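Rules for the bowl bench, since the Sturneck safety sheet runs to 16 pages and the word "bowl" does not appear on any of them.

Rule one. Stacked bowls come off one at a time, from the top. Two at once is a fault, even if it looked cool.

Rule two. Both arms get named in the log. "The arm did it" is a complaint.

Rule three. Before a run, write down which bowls are up and which are down. Run 125 has no start state and is now folklore. 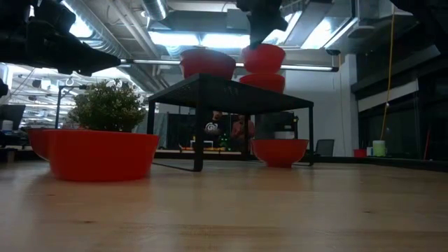
Skalletti replied that their site has the same rule three and everyone fills it in afterward, from memory, with great confidence.

Yes, well. We have 537 runs on file and I would stake lunch on maybe half the start states.

Rule four. Stop button within reach of a person who is looking at the bench. Looking at a phone near the bench doesn't count. I had to add that second sentence in April.

Rule five. If a grip slips, log it as a slip. Mindine's template offers 8 kinds of failure and people keep picking "other."

Rule six is about coffee. It is longer than the other five and still under review.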